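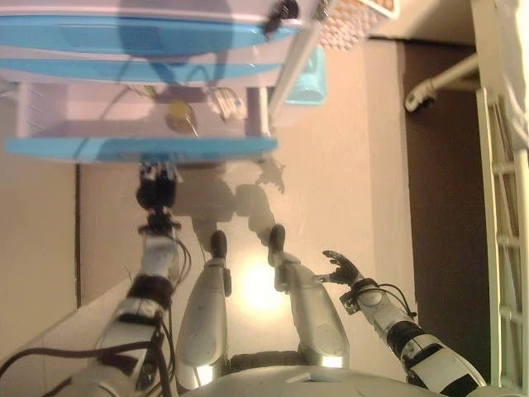 Left hand under the bottom shelf, right hand waiting for orders.

Tradumano recording kit, reviewed by Areti Lazaridis, 12/06/2018

We bought the Tradumano in March to collect demonstrations for our humanoid. You wear the gloves, the robot copies you, and the software saves each try as an example. The box promises 200 examples a day. My best day was lower, and I skipped lunch.

The head view is sharp and the labeling screen is a pleasure. Trimming a bad try takes two clicks, and I have had plenty of practice.
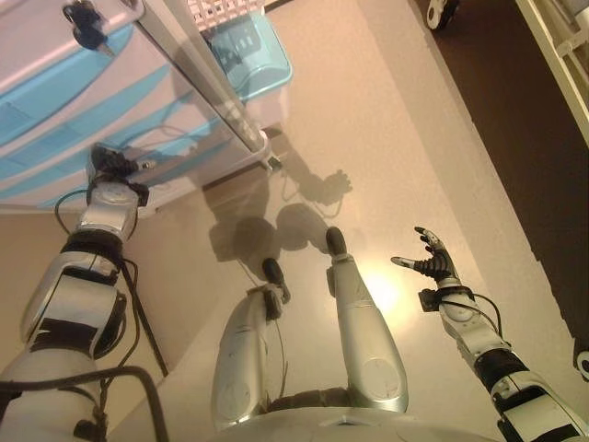
Head view, left fingers at the drawer unit.

Gripes: the cables have opinions. The manual covers glove sizing in great detail and calibration in one cheerful paragraph. Exporting 700 examples in one go froze the laptop, so do it in batches.

The wrist view costs extra, and I'd pay it again. When a grasp goes bad, the head view mostly tells you that it went bad.
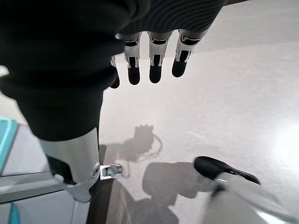 Eirini Sarantis wants 3000 examples before she trains anything. I have 1000 and a sore shoulder. Four stars.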